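Sarkix Cluvholm - Cotton Tablecloth for Long Tables 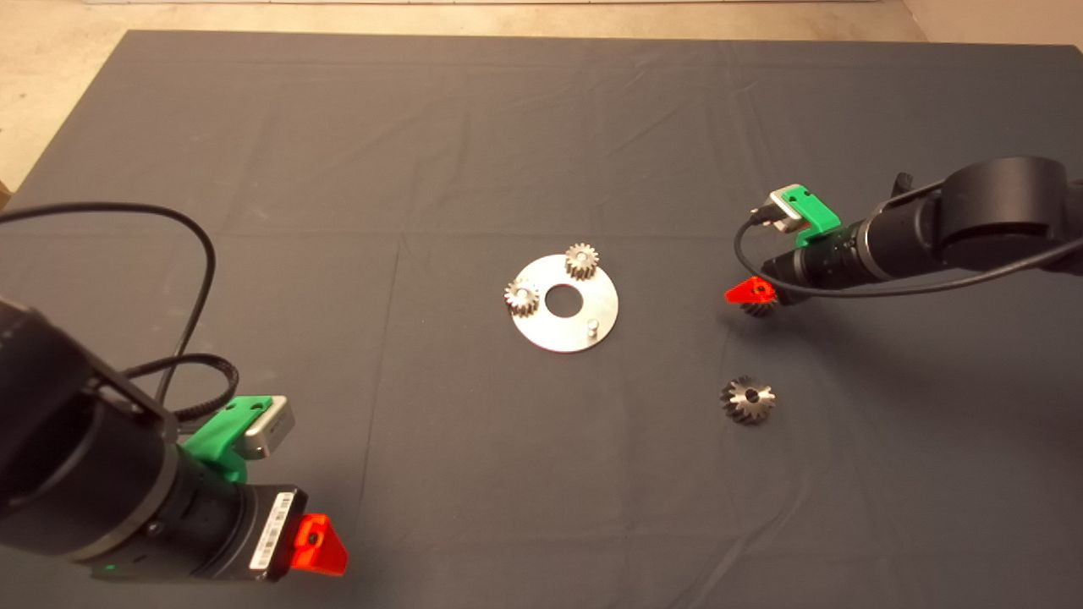 The Cluvholm is our most ordered tablecloth and we make it in the same way already five seasons. It is a heavy cotton cloth in plain weave, with a narrow hem on all four sides and square corners. We sew it for people who eat at the table every day and do not want to keep the good cloth in a drawer.

Colours

You can order it in slate, oatmeal, rust or dark green. The colour goes through the whole yarn, so both faces are the same and you can turn the cloth over when one side has a stain. Please understand that the colour on your screen can be a little different from the colour in your kitchen. If you are not sure, ask us for a swatch. It is free within Canada.

Size and weight

The standard width is 150 cm. The longest piece we cut without a seam is 3000 mm, good for a table that seats ten. For round tables we make the Jitetti, from the same fabric, and it has its own page.

To choose your length, measure the table top and add the overhang two times. For everyday use we recommend 20 to 25 cm of overhang on each side. With small children at home, less is better.

Fabric

96% cotton, 4% linen. The linen gives a dry hand feel and helps the cloth to lie flat by its own weight. The fabric is woven for us by the Stojanović mill, who also finish it with one hot wash. After this wash it shrinks very little more, but please allow 2% in the length.

Washing and ironing

Wash at 40 degrees with similar colours. Do not use bleach on the dark shades. Take the cloth out of the machine while it is still damp and pull the edges straight by hand. The cloth is shipped folded, and the fold lines from the parcel will stay visible for some days. A warm iron with steam removes them. Many customers never iron it at all - this is also fine, the fabric looks good with some creases.

Grease marks should be treated on the same day with a little dish soap. Candle wax you can harden with ice and then lift with a spoon.

Ordering

Item number 904. Each cloth is cut after the order, so please allow eight working days before we ship. Unwashed cloths can be returned in 30 days. Custom lengths cannot be returned.

Comments

marlo_k
Bought the slate in February. Washed it maybe a dozen times and the colour is still good. Hem is very neat.

Prairie Table
Does the oatmeal show coffee? Asking for obvious reasons.

Sarkix
Yes, it shows, but it washes out if you are quick. Rust is more forgiving.

dunlin
Mine came a bit longer than ordered, then after the first wash it was right. Would buy again in green.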